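Been asked a few times what my job is now, so a short thread. I work at the Mancuso returns warehouse in Flenstead. Clothing mostly, a lot of hosiery and knitwear. I've been on the sorting benches since it opened.

In November they put in two robot arms on the sock and small items line. Before that it was eight of us, opening bags, checking the item, pairing, rebagging. Your hands got dry and your neck went. It was still a decent job.

The arms do the opening and the rebagging. They manage a sealed bag well. They don't manage a sock that's been turned half inside out, which is a good share of what people send back.

Target on the old line was 1304 items a shift for the whole bench. With the arms it's 2703. We hit it most days. The lifting is less. The standing still is more, and I didn't expect to mind that but I do.

No one was let go. Two people went over to Troscombe when a place came up there, and Gianni Ferraro moved to goods in. The agency shifts stopped though, and those were people too. Leonardo Longo had done two years of them.

Four of us were offered training work for the new system. You handle the items the way you would on the bench, it gets recorded, and the software people use it to teach the arms. I said yes. It pays the same plus 200 a month.

We do it upstairs in the meeting room, away from the line. One sock, pick it up, put it down, again. 200 goes is a normal morning.

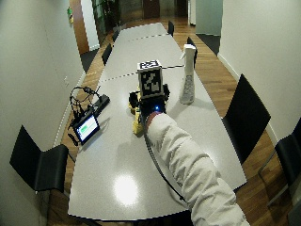
Mirko D'Amico asked the manager straight out whether we were training ourselves out of work. She said the plan only runs to the end of the year and she couldn't promise past that. I'd sooner have that than a speech.

What we've asked for through the union: the extra money made permanent, a turn on the bench every week for anyone who wants it, and breaks from the recording sessions written into the rota. The breaks were agreed in June 2025. The other two are still being talked about.

Fulvio Zuccaro wants to know if the Didow site is getting the same arms. I've heard yes, but only from a driver. If anyone works there, send me a message.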